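Looking after a small bench conveyor in the workshop 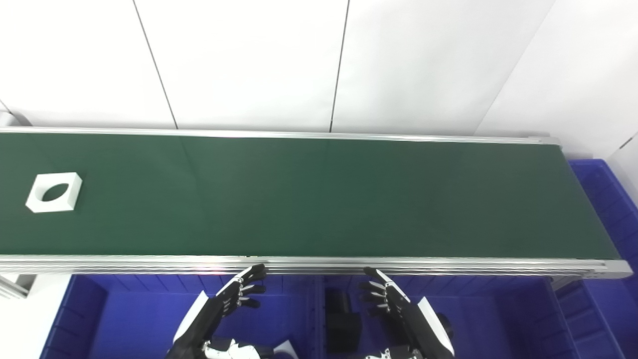
A short belt conveyor needs little attention if you give it some every week. Most of the trouble we see comes from grit, oil and belts pulled too tight. The notes on this page were put together at Plalside from our own jobs and from letters sent in by readers, and they apply to the light, flat-belt sort used for sorting and packing small parts. Clear the belt before you begin. On a dark green belt a white block with a hole through it is easy to spot, but black parts are easily missed, so run your eye along the whole length at a low angle. Blue crates and bins kept below and at the end of the belt will catch whatever rolls off, and they should be pulled out before you sweep.

Cleaning the belt

Switch off at the wall and take the plug out. Brush the belt with a soft hand brush, working towards one end. Wipe it with a cloth wrung out in warm water with a drop of washing-up liquid, then again with plain water. Do one stretch, move the belt on by hand and do the next. Don't use white spirit or thinners on it. They make some belts go hard and others go sticky, and you won't know which you have until it's done.

Sticky label marks come off with a plastic scraper and a dab of cooking oil. Wash the oil off straight away. Calum MacRitchie writes that he uses a hair dryer on low to soften old labels first, which works well on paper ones and badly on plastic.

Let the belt dry before you start it up again.

The rails

Grooved aluminium rails collect swarf and fluff. A stiff paintbrush cut down to half its bristle length gets into the grooves, and a vacuum with a narrow nozzle takes away what the brush loosens. Don't blow them out with an airline. It pushes the dirt under the belt.

The grooves are useful for hanging things. A sliding nut and a small hook will hold a brush or a clipboard on the side you work from. Keep hooks away from the ends, where the belt goes round the roller, and never hang a cloth there.

Belt wandering to one side

Check that the frame is level first. Put a spirit level across it at both ends and pack the feet if needed. Next look for muck on the rollers, as a lump of tape stuck to one side will steer the belt. If both are fine, adjust the tensioning screws at the end, a quarter turn at a time, and let the belt go round several times before you touch them again. The belt generally moves towards the slacker side. Write down what you've done so you can undo it.

Tension

If the belt slips under a normal load, take up both sides by the same amount. Stop as soon as it pulls cleanly. Overtightening wears out bearings, and Murdo Farquharson had to replace a pair after 146 hours of running for this reason alone.

Bins and crates

Ribbed plastic bins are strong but dirt settles between the ribs. Tip them out, knock the base and wash them with a long-handled dish brush. Stand them upside down on two battens to drain. Two bins side by side are easier to manage than one big one, and you can lift them when full. Mark the short end with a paint pen, where it can be read without pulling the bin out.

Don't let a bin fill to the height of the belt. Parts heap up under the end roller and get dragged in.

What to keep nearby

Soft brush, cut-down paintbrush, plastic scraper, two cloths, short spirit level, hex keys to fit the frame. The lot fits in a biscuit tin. Khải Hồ keeps his with a card inside the lid for dates and adjustments. We've copied him, and the April entry on ours reads "left screw, quarter turn in, OK since".

Send corrections and further tips to Archie Kinnear at the usual Plalside address. Next page: storing offcuts.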